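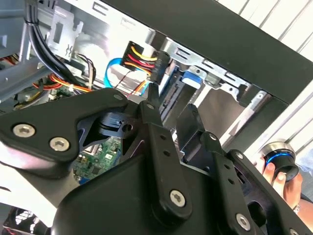 Finger screws, again

14/12/2024

The left finger on the Prustamthorpe cell had developed an opinion. Told to close on a SATA power connector, it closed a hair late, on the hair's breadth of air next to the connector, and then lifted that air out of the computer with great care. The log said the pick was fine. The gripper had been told to go to a width, it had gone to the width, and as far as it was concerned the rest was my problem.

I've written before about what the cell does, so the short version: old desktop computers get opened up, and an arm takes out the bits that are worth taking out. Power and data plugs come off the drives first, then the drives come out of their cages, then whatever else the case allows. Cable work is most of it. People who see the cell for the first time want to watch it pull a drive, which takes a moment and looks terrific. The plugs take all day and look like somebody trying to thread a needle with a pair of hedge trimmers.

The gripper is a Skovel. I like it more than this post is going to make it sound. It's all flat black plate and linkage bars, held together with socket screws you can get at with an ordinary hex key, and after years of equipment glued shut by people who hated me personally, I count that as a kindness. The trouble with a gripper you can take apart with an ordinary hex key is that, given enough cycles, it will start doing it for you.

What I found when I put a hand on it (power off, air off, key in my pocket, don't write in) was play at the upper joint of the left finger. You couldn't see it. You could feel it if you held the plate near the root and wiggled the tip, a tiny click like a loose tooth. The right side had none. So one finger was arriving on time and the other was arriving when it felt like it, and the plug was getting shoved sideways just before it got gripped.

The Skovel manual is 115 pages long and covers the finger joints in one paragraph. The paragraph says to check the joint screws every 2,000 cycles and to retighten "as required." It doesn't say what they should be tightened to. There's a torque table at the back, where you'll find figures for the mounting flange and the cable gland, and nothing for the fingers. I asked the supplier and got a very polite reply with the manual attached.

So I've been using 2 Nm, which is what I would use on a screw that size in plate that thick if there were no manual at all. If your gripper is different, please don't take a number off a blog. I'm mostly putting it down so that when I search for this in May, I find myself.

The procedure as it now stands, taped up inside the cabinet door:

Park the arm in the service pose. We didn't have a service pose until this fall. We had "stop it somewhere and lean in," which is how you end up doing precision work on a wrist joint with your cheek against a computer case. The pose puts the gripper at chest height, fingers pointing away from you and the camera side up, and it took ten minutes to teach. I had been putting off those ten minutes for a year and a half.

Lock out. Then try to start it anyway.

Wipe it down before touching a screw. Old computers are full of a gray felt made of carpet and other people's skin, and it packs itself into the pivots. I use a dry brush first and then a cloth with a little isopropyl. Compressed air just moves the felt deeper into the joint, and some of it into you.

Wiggle everything. Each finger, each bar, one at a time, with the other hand holding the thing it's attached to. Write down what clicks. I skip the writing about half the time and regret it the same proportion.

Take out one screw, clean it, put a dot of medium threadlocker on it, put it back, torque it, mark it with paint pen across the head and onto the plate. Then the next one. Resist the urge to take them all out and line them up on a magnetic dish. It looks professional, and then the linkage falls open like a deck chair and you spend the rest of the morning learning which way round a bar goes.

About the paint marks. They're the single cheapest improvement you can make, and mine keep disappearing, since I also wipe the gripper down with isopropyl. I'm aware of how these two steps relate to each other. A better pen is on order.

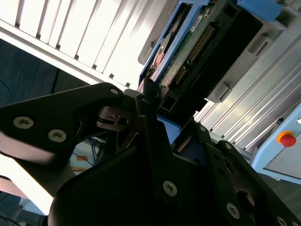 Once the screws were sorted I had to go back over the teaching points, and that was the longer job. Tighten a joint that has been loose for a while and you discover how many of your positions had been quietly adjusted to suit the looseness. Mine had. Somebody, and the change log is clear that it was me, had nudged the unplug approach sideways on three separate occasions to get the plugs coming out cleanly. Every nudge was a small bribe to a bad screw. With the joint tight, the gripper now went confidently and repeatably to the wrong place.

I threw the nudges out and started from the original points, jogging down into a case at crawl speed with one hand on the pendant and the other hovering over the stop button like a nervous driving instructor. The steep approaches are the ones to worry about. Straight down, you've got room on every side. Tip the wrist over to get under a bundle of cables and the back end of the gripper swings out much farther than you'd think, and the back end has no idea what a drive cage is. The collision model in the Brellent controller does know, in theory. In the theory, the gripper is a box. The real one has elbows.

I did redraw it this time. Brellent lets you build a tool out of several simple shapes, so it's now a fat cylinder for the body, a slab for each finger and another slab for the linkage at its widest opening. It's ugly, and it stops the arm a good bit earlier than strictly needed, and I'll take that over the noise a wrist makes on the rim of a steel case.

Then the cables. A loose wire bundle can't be taught. You can teach where the plug ought to be, and the camera at the wrist will correct that to where the plug is, but the wires behind it drape however they like, and yellow-and-red-and-black spaghetti has a way of getting between a linkage bar and the plate beside it. When the fingers open, the bar moves and the wire gets nipped. It's happened often enough that checking for insulation shavings in the pivots is now part of the wipe-down. If I find any, I look at the approach angle before I blame the joint.

The fix that has helped most is dull. Before going for the plug, the arm does a little sweep, fingers closed, to lean the bundle over to one side. It takes a couple of seconds. I resisted it for ages on the grounds that it was inelegant, then timed how long it takes me to walk over, reset the cell and pick wire out of the gripper with tweezers.

Fingertips, while I'm here. The ones the Skovel came with are fine for blocks and cartons, and a SATA plug is neither. Vasiliauskas, the machine shop across the yard, made us a set with a narrower nose and a shallow step, so the step catches the shoulder of the plug and the thing comes off by being pulled on its body. Before that we were squeezing the sides and hoping. They're on their second set now, the first having been worn smooth by what I would call normal use and they called something else, in Lithuanian, over the phone.

If you order custom tips, order two sets on the same day. The second time round they came out a whisker longer. Perfectly good tips, and every taught depth in the program was off by the whisker. There's now a tool offset for them with a name that can't be confused with the old one, which was called "tips_new."

While the arm was parked I did the unglamorous rest as well. Camera window cleaned with a lens cloth (a proper one, kept in a bag, and if you're reading this and work with me, it is for the camera). Camera calibration rerun with the board taped flat, then rerun again with the board taped properly flat. Cable along the forearm checked for rub marks, and one tie moved back where the jacket was starting to go shiny. Stop buttons pressed one by one, each from the place you'd be standing if you needed it, so you find out whether you can reach.

Then a test. I don't trust a fix I've only seen work on the case I fixed it with, so I pulled a handful of different ones from the pallet, including a tower with its drives mounted sideways by someone who must have had his reasons. Plugs came off. The data cables with the metal latch are still a fight, as they always were: the latch has to be pressed before the pull, and the gripper presses it with all the delicacy of a foot. Those go in the bin marked for hands.

The one loose end is the cycle counter. The Brellent resets it when the controller loses power, which I learned by working out how long ago the last 2,000 cycles had been and getting an answer that put it sometime next week. So the count lives on a whiteboard now, updated at shift change in whatever pen is nearest. I'd like to write it out to a file instead, and there's a function for that on a page of the controller manual that is otherwise entirely about fans. I'll have a go at it after the holidays, once the paint pen has arrived and I've redone the marks.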